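Handling rules for the Lonach garment folding set. Please read before you record or relabel anything. Last touched March 21, 2019, still rough in places.

## What's in here

Bimanual folding and unfolding on beds, done with hand-held grippers, one per hand. 934 episodes in the release, 145 held back for checks. Padded jackets, quilted things, some plain shirts. Collected at two flats (Moklow and Groltska), soft surfaces only. Table work lives in the Papadakis repo, don't mix the two.

Format is one folder per episode, video plus gripper width log plus `notes.txt`. If notes.txt is missing the episode doesn't go in.

## Rules for recording

- One garment on the bed per episode. Everything else goes off the bed or behind it.
- Start with both grippers fully open and clear of the cloth.
- Keep each hand on its own handle, no swapping mid-episode.
- Fingers stay off the garment. If you touch it with a bare hand, stop and bin the take.
- Don't pull by zips, cords or loose threads. Fabric only.
- Shadows are fine. Don't add lamps to get rid of them.
- Patterned bedding is fine too, and wanted. Keep the same sheet for a whole session though, changing halfway makes the session id useless.
- Background clutter: leave it, but no post, screens or family photos in veiw.
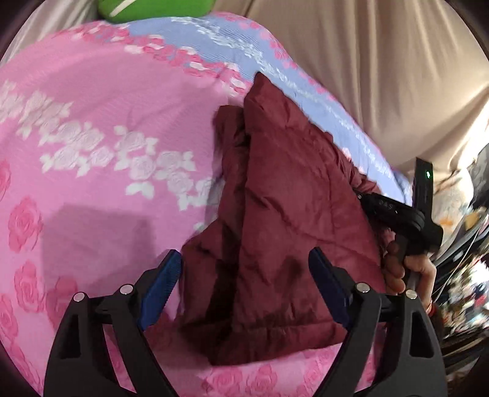
Thin shiny fabric needs more time than you think. Close slowly, lift a little, wait for it to settle, then move. Most of the rejected takes in the July batch were rushed closes – the pads slid off and the operator chased the cloth across the bed. Chasing isn't a fold. Label it `recover` and carry on, or drop it.

## Labels

Use these and nothing else:

- `approach` – open gripper moving in, no contact
- `grasp` – pads closed on fabric
- `carry`
- `release`
- `recover` – lost grip, second go
- `idle` – nothing moving for 3 seconds or more

Both hands get their own track. One hand can be `idle` while the other is in `carry`, that's normal. If you can't tell whether a pad is touching the cloth, write `unsure` in the notes and leave the span blank. Please don't guess from the width log alone, thick seams throw it off.

## When is a fold "done"

Done = garment in one stack, both grippers open, nothing held. Doesn't have to be neat. Bunched bits on top are OK, so is a corner sticking out. Padded stuff springs back anyway and we're not a shop. Don't tidy it by hand before the end of the clip.

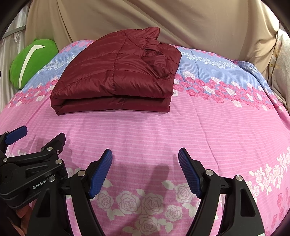 *Quilted maroon garment, folded, with both blue pads of the near gripper open and clear of it.*

## Kit care

- Wipe the pads before each session. Ridges collect lint and it does affect grip.
- Check the pivot pins for play. Any wobble, swap the whole finger, don't tighten and hope.
- Battery below a third: change it.
- Never set a gripper down pads-first on fabric.
- Recalibrate the open/closed width after 8 garments or after any knock, whichever comes first.

## People and homes

Written consent from whoever lives there, every visit, not just the first. Hands and sleeves are okay to keep. Faces aren't, so cut the episode if one turns up, including in mirrors. Don't name the household in notes.txt, use the site code. Anyone can ask for their episodes out and we take them out of the next version, no reason needed.

## Known problems

- Corners are dark in all the wide-angle video. Don't crop it, the training code masks them.
- Far background goes blurry on fast moves, no fix.
- Left and right tracks are swapped in a few early Groltska episodes. List in `swapped.txt`, probaly not complete.
- Dark garments have deep creases that get labelled as gaps. Check twice.

Licence: research use, see LICENCE. Fixes by pull request, one episode per commit please.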